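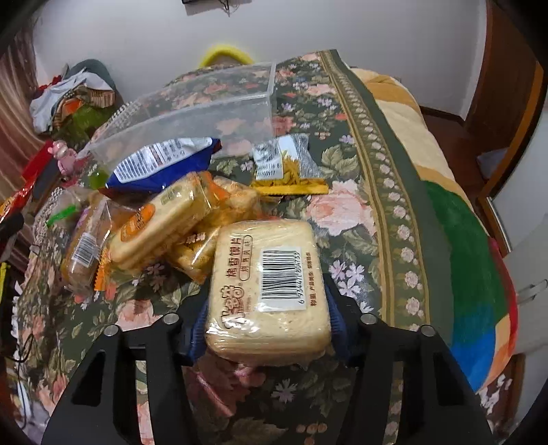
¿Por qué el pan se pone duro cuando lo dejamos en la mesa? La harina tiene una cosa que se llama almidón, y el almidón guarda el agua del pan recién hecho. Con las horas, una parte de esa agua se va al aire y el almidón se ordena de otra manera, más apretada. Entonces la miga ya no es blanda. Hay panes que se tuestan a propósito, cortados en rebanadas finas como las del paquete de plástico transparente, y esos tienen que quedar crujientes. El plástico no deja entrar la humedad del aire.

Puedes hacer una prueba en casa. Toma dos rebanadas de pan blando. Una la dejas en un plato y la otra la cierras en una bolsa. Mañana toca las dos con el dedo. ¿Cuál está más dura?

Ahora haz lo mismo con dos galletas. La galleta del plato se pone blanda, al revés que el pan, porque tiene muy poca agua y la toma del aire.

Texto: Yara Jaber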